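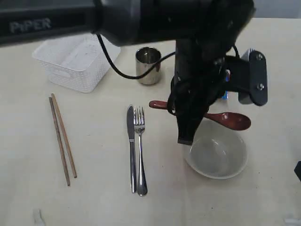
Ticket 1000 – Arm stops halfway through the table-clearing demo
Site: Bumley training room
Status: open, waiting on a part
Opened: January 1, 2020

Right, the open day at Nirkthorpe went well on the whole, but I want to get this written up while I can still remember it. We ran the cutlery demo all afternoon and the arm froze 2 times, both with the wooden spoon in the gripper and the bowl underneath. Chopsticks, knife and fork gave no bother at all!

What I saw: it picks the spoon up fine, swings over to the bowl, then just sits there. No error on the laptop. After 32 seconds the program times out and the arm goes home, still holding the spoon (the children loved that bit, I was less keen).

Tried so far:

Restarted the program. Worked for a few runs, then froze again.

Swapped the power supply for the spare from the Grovberg visit. Same thing.

Wiggled the thin black cable that loops under the arm – and it came back to life straight away. Could be luck. I did it once more with the arm parked and the gripper reading dropped out for a moment, so I'm fairly suspicious of the plug at the gripper end.

Dropped the speed by 10 per cent and kept the spoon till last. Got us to closing time with no more trouble.

Update: rang Zacharopoulos, who supplied the cable in December. They're posting a new one and want the old one back. They also asked for the log file, so I've sent the whole afternoon's.

Still to do: fit the new cable, run the spoon on repeat for around an hour, then put the speed back up. Please leave this ticket open until I've done that, and don't lend the arm out before then.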